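Lommont Opens Orders for Pruncombe Simulation Kit

Jul 31, 2023 - Lommont has opened orders for Pruncombe, a software kit that lets schools and small manufacturers plan and rehearse robot arm tasks on a computer before any equipment is purchased.

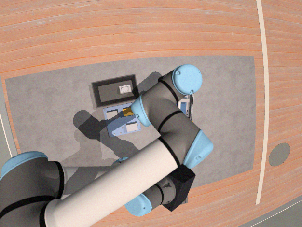
What the kit includes

Pruncombe comes with 21 ready-made tasks built around a simulated arm, a work mat and a set of tabletop items, among them a tray and a flat board. Users may move the items, change the task order and run each task again from the start. Shadows and floor surfaces are drawn in full, and camera views can be saved with each run.

The kit was developed with Lutia, a training provider that tested early versions in its evening courses beginning in February. Lutia instructors asked for shorter loading times and a simpler way to reset the work area - both changes are part of the release.

Price and availability

A single-seat license costs $500 per year. Training centers that order seven or more seats will receive a reduced rate, which Lommont will quote on request. The license covers updates and written support for the full term. Customers who took part in the test period may carry over their saved tasks at no charge.

Ondieki will handle sales and setup for customers outside the company's home region. It has scheduled 57 online introductory sessions, open to license holders and to organizations still considering a purchase.

A second task set, covering sorting and light assembly, is in preparation. Lommont has not announced a release date or price for that set.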